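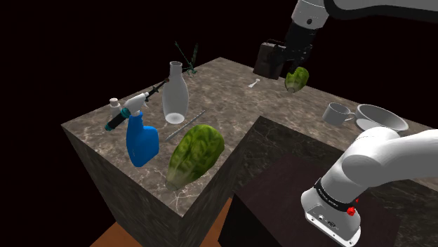

会社概要

株式会社Plolloraは、室内観葉植物および鉢花の生産、卸売、ならびに法人向けの植栽管理を行う会社です。自社温室での育苗から出荷、納品後の定期管理までを一貫して担当しています。

事業内容

1. 観葉植物・鉢花の生産および卸売
2. オフィス、宿泊施設、医療機関における植栽の設計と定期管理
3. 培養土「Dobos」の製造および販売
4. 底面給水鉢「Brestero」の製造および販売
5. 栽培担当者向けの技術講習

生産拠点

主力の生産拠点はSirnwood温室です。栽培棟は用途別に、育苗棟、仕上げ棟、順化棟に分かれています。現在の栽培品目は301品種で、シダ類、サトイモ科、イワタバコ科が中心です。

育苗棟では挿し木と株分けによる増殖を行います。親株は品種ごとに管理番号を付けて系統を記録し、葉の斑入りや花色に変異が認められた株は増殖用から除外します。挿し穂の採取に使う刃物は株ごとに消毒します。

仕上げ棟では鉢上げ後の株を出荷規格まで育てます。遮光率は品目群ごとに設定し、夏季は天窓と側窓の開度を制御して高温障害を防ぎます。施肥は灌水と同時に行う液肥方式を基本とし、濃度は排水の電気伝導度を測定したうえで調整します。

順化棟は、出荷前の株を室内に近い低照度に慣らすための施設です。温室の光環境からそのまま事務所などへ移した株は、下葉の黄変や落葉を起こしやすくなります。当社では出荷予定の株を30日間順化棟に置き、状態を確認してから納品します。この期間は灌水の間隔を延ばし、施肥は行いません。
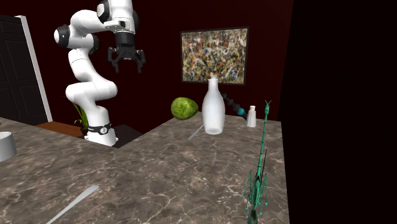
植栽管理

法人向けの管理契約では、契約前に設置予定場所の照度、温度、空調の吹出口の位置を調査します。照度は午前10時と午後3時の二回測定し、500ルクスを下回る場所には補助照明の設置、または耐陰性の高い品目への変更を提案します。

契約後は担当者が定期的に訪問し、次の作業を実施します。

・土壌水分の測定と灌水
・葉面の清拭
・枯葉および花がらの除去
・病害虫の点検(葉裏、葉柄の基部、鉢底を含む)
・鉢の回転による樹形の調整
・生育記録の作成

カイガラムシ類やハダニ類が確認された株は、隣接する株への拡散を防ぐため速やかに引き取り、代替株と交換します。薬剤の散布は原則として設置場所では行わず、引き取り後に隔離区画で処理します。

製品について

Dobosは、ピートモス、パーライト、粒状の樹皮を主原料とする室内用培養土です。排水性を優先した配合で、初期肥料は低めに抑えています。着生種向けには樹皮の比率を高めた粗粒タイプを用意しています。使用後の再利用は推奨していません。

Bresteroは、貯水部と培土部を分離した二重構造の鉢です。貯水部の水を不織布の給水芯で培土へ供給します。水位は側面の目盛りで確認できます。根が貯水部に達した場合は植え替えの時期と判断してください。多肉植物など、乾燥期を必要とする植物には適しません。

組織

従業員は35名で、生産部、植栽管理部、資材部、管理部の四部門で構成しています。代表はBianka Erdősです。生産部と植栽管理部は生育記録を共有しており、納品先で生じた不具合は、品種、出荷時期、順化条件に遡って調べることができます。

技術講習

栽培に携わる方を対象に、灌水管理、植え替え、病害虫の識別に関する講習を行っています。会場はSirnwood温室内の研修室です。実習では根鉢の状態の見分け方と、葉の症状に基づく過湿・乾燥・肥料過多の判別を扱います。1月は温室設備の点検期間にあたるため、開講していません。

取引について

卸売は園芸店、生花店、造園業者など事業者の方に限ります。新規のお取引では、希望品目、鉢の号数、数量、納品希望時期をお知らせください。順化期間を要する品目は、ご注文から納品までに日数をいただきます。冬季の出荷では保温資材を使用しますが、輸送中の低温が予想される地域では、出荷日を変更する場合があります。

日曜日は出荷業務およびお問い合わせの受付を休止しています。温室の見学は事前予約制です。病害虫の持ち込みを防ぐため、入場時に靴底の消毒をお願いしています。植物や使用済みの鉢、用土の持ち込みはご遠慮ください。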